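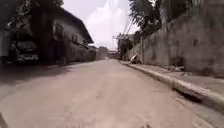
Pesquisar na lista Pesquisa avançada

15 abr 2024 — por moderação da lista bd-edicao
Arquivado em: Banda desenhada > Produção e arte-final

Sobre a paginação do segundo álbum de Himden: mantenho a proposta de abrir com a vinheta de página inteira e passar a grelha regular só na terceira prancha. O argumento contra era a falta de profundidade no cenário da aldeia. Para a perspectiva sugiro um único ponto de fuga, perto do centro, como na fotografia da rua: pavimento claro a ocupar toda a metade inferior, edifício baixo e comprido à esquerda, beiral saliente em sombra contra o céu. O contraste entre beiral e céu aguenta bem a impressão a uma cor.

> A Altbridge pede 60 páginas, capa à parte. O guião
> que recebemos dá para 3 capítulos, mas o segundo
> está curto. Cortamos o prólogo em Evby ou
> redistribuímos? A legendagem também tem de ser
> refeita, o corpo da letra não serve neste formato.

Redistribuir. O prólogo apresenta a irmã mais velha e sem ele o capítulo final não se percebe. Passem 4 pranchas do primeiro capítulo para o segundo.

Legendagem: usar a fonte Jitpraphai, com as cedilhas e os tis já corrigidos. A versão anterior cortava o til nas maiúsculas — verificar todos os balões antes de exportar.

Tiragem confirmada: 2.807 exemplares, dos quais 30 assinados. Ficheiros finais em setembro, em PDF, texto em camada separada.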